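El mayordomo puede esperar

Cada diciembre alguien me asegura que el año que viene ya no doblaré la ropa. Esta vez fue Hannelore Brinkmann, de Skidico, con un entusiasmo que me dio ganas de regalarle mi cesto de la plancha. Según ella, faltan 2 años. Según mi cuñado, que compró acciones, faltan 7 meses.

Yo llevo tiempo mirando a estas máquinas pelearse con los trapos, y les he cogido cariño. Una tuerca se deja agarrar siempre igual. Un paño, en cambio, cambia de forma en cuanto lo tocas, se esconde una esquina debajo de otra y no colabora con nadie.

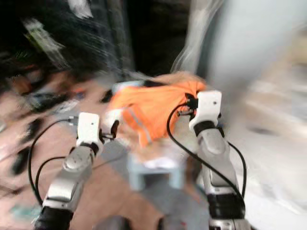 Malachy Gilmartin, que trabajó en el taller de Catterall, lo resume peor pero con más gracia: soldar es fácil, lo difícil es la toalla. En la fábrica todo está atornillado en su sitio. En mi casa ni los calcetines saben dónde viven.

¿Servirán algún día? Supongo que sí, y me apuntaré a la lista. Pero Kedach pide 2.469 euros de señal por un aparato sin fecha de entrega - y yo, una camiseta, la doblo gratis. Mal, eso sí.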